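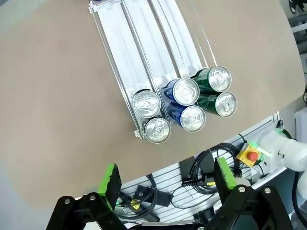 Three lanes, six cans, and a slope to do the fetching.

A can rack is a simple machine for people who are tired of finding one lonely soda behind the mustard. You load the cans at the high end, gravity does its one trick, and the next drink arrives at the front. Ours came from Gillby and has survived four summers of my family.

Give each lane to one kind of drink and be strict about it. Mixed lanes turn every thirst into a lottery, and Ohemaa Owusu, my sister-in-law, will take out four cans to reach the ginger ale and put back none.

Check the front stop before you load anything. If it's loose, you'll learn how far a can rolls on a kitchen floor (in August, under the stove). 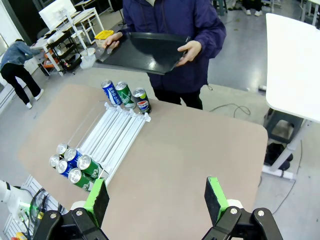
Refilling is where good intentions go to die. I do it on Friday, before the groceries are put away, when the cans are out anyway. Wipe the rails first; one sticky patch will hold up a whole lane. Stand the newcomers upright behind the high end, like the blue one, the green one and the Pepsi there, and decide who goes where before you start feeding them in. Lay each can on its side and let it down gently. Dropping them in is quicker, right up until somebody pulls a tab.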